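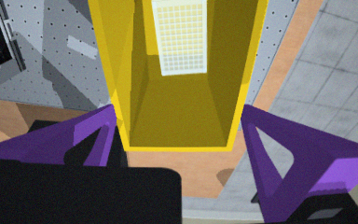 Cell notes: re-teaching the rack pick on the Vistano bench
2020-05-29

The simulated copy of the Vistano bench has been brought back in line with the cell layout, and the rack pick has been taught again from scratch. Asif Sial did the teaching and Heather Moffat checked the numbers. The notes that follow are for anyone who has to maintain the model or write a job against it.

The work began with the base frame. In the old model the arm was placed by eye against the perforated plate. It is now placed from the plate itself, using the hole nearest the front corner as the origin and the row of holes along the front edge as the X axis. All fixtures and containers are positioned from that same origin. If a part is moved, change its offset in the layout file and leave the base frame alone. Jobs written before revision 6 still use the old frame and will not load.

The tall yellow box was the harder item. Its walls are thin compared with its depth, and the earlier collision shape was a solid block, so the planner treated any move into the opening as a crash. Reece Dawber rebuilt it as separate walls and a floor. The rim tabs were left in the collision shape, as they stand higher than the rest of the rim and the gripper has to clear them. 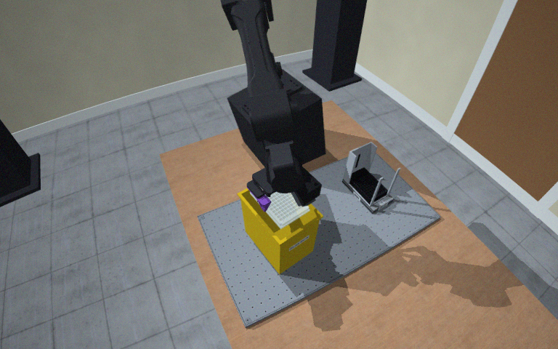

Gripper over the yellow box, white rack inside. The gray fixture stands on the other half of the plate.

Three settings matter for the pick. Approach height is 50 mm above the highest rim tab, measured to the fingertip and never to the gripper body. Entry speed is limited to 5 percent from that height down. The wrist angle must be matched to the box, which sits at an angle to the room but square to its own frame, so take the angle from the box frame. Entering it by hand in world coordinates was the cause of most of the failed runs logged in May.

The purple fingers have their own entry in the tool table. Their collision shape includes the triangular windows, which adds a little to planning time. Ita Coughlan tried a simplified shape with the windows filled in and found no useful gain, so the full shape stays. Tool offset is taken at the inner face of the tip. After any change to the finger model, run the tool check job before anything else and save the result with the layout file.

Grip force in the model is a fixed value and should be treated as a placeholder. The contact settings hold a rack well enough for path work, but they should not be used to decide how hard to squeeze a real one. Cathal Tierney has the Conneely force gauge on order and will supply measured values for the next revision.

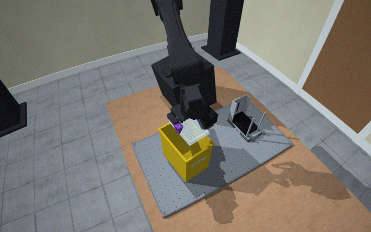 Clearance between the rack and the rim is the next item on the list. A rack that is tilted in the fingers needs more height than a level one, and the present lift move makes no allowance for tilt. Until that is changed, raise the lift point in the job by 6 mm and keep the wrist still until the lower edge of the rack is above the tabs. The transfer move may start only after that.

The layout file, tool table and check job are in the Skalwood folder under build 3785. Copy all of them together. Faults go to Heather Moffat, with the run log attached and the revision number in the subject line.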